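Why does a saucepan have a lid?
Kitchen Science for Kids, from the Stultthorpe Children's Library

Almost every kitchen has a saucepan in it. People use saucepans to cook pasta, warm up soup, boil eggs and make oatmeal. They have looked much the same for a very long time: a round pot, a long handle and a lid with a knob on top. Each part has a job to do.

The pot

The pot is the part that holds the food. Most pots are made of metal. Heat moves through metal easily, so it gets from the burner to the food in a short time. Scientists say that metal is a good conductor of heat.

Pots can be painted or coated in any color. A blue pot and a red pot will cook your soup equally well.
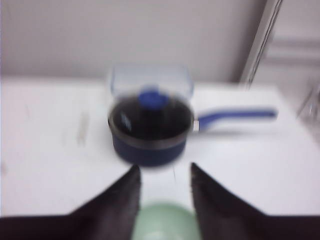
The handle

If metal lets heat through so easily, why doesn't a cook get burned every time? The answer is in the handle. Many saucepan handles are made of plastic or wood, or have a cover made of one of these. Heat moves through plastic and wood very slowly. Materials like this are called insulators.

The handle is long for a reason, too. The end of it is far away from the burner and from the steam. Cooks still turn the handle toward the side or the back of the stove, where nobody can bump into it. Some handles have a hole in the tip so the pan can hang from a hook.

The knob on the lid works the same way as the handle. It gives your fingers something to hold that isn't hot metal or hot glass. Not every knob stays cool, though, and many cooks use an oven mitt for both.

The lid

When water gets hot enough, it boils. At sea level this happens at 212 degrees Fahrenheit. Some of the water turns into a gas called water vapor and rises out of the pan, and it takes heat away with it.

A lid keeps most of that vapor inside. The vapor touches the underside of the lid, cools down a little and turns back into drops of water. The drops fall into the pan again. This is called condensation. It is also what makes a bathroom mirror foggy after a shower.

Because less heat escapes, a pan with a lid boils sooner than a pan without one. It also uses less gas or electricity.

Some lids are made of glass. The glass is specially made to stand up to heat. A glass lid lets the cook check the food without lifting it and letting the steam out. Many have a thin metal band around the edge, which protects the glass from chips.

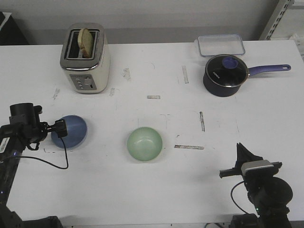
What about other kitchen things?

A toaster heats bread without any water at all. Inside are thin wires that glow orange when electricity passes through them. The heat dries out the outside of the bread and turns it brown. A toaster has no lid, so the steam from the bread can float away through the slots. If the steam stayed in, the toast would be soggy.

Bowls are for serving and eating. Many are made of pottery, which warms up more slowly than metal.

Plastic boxes are for keeping food after the meal. Let hot food cool a little before you put the cover on, and then put it in the refrigerator. Never put a plastic box on a stove.

Try it yourself

Ask an adult to fill a mug with hot water from the faucet. Lay a small cold plate on top and wait for 20 seconds. Lift the plate and look underneath. The drops you find there are condensation.

Words to know

Conductor: a material that heat moves through easily.
Insulator: a material that heat moves through slowly.
Condensation: when water vapor cools and turns back into liquid water.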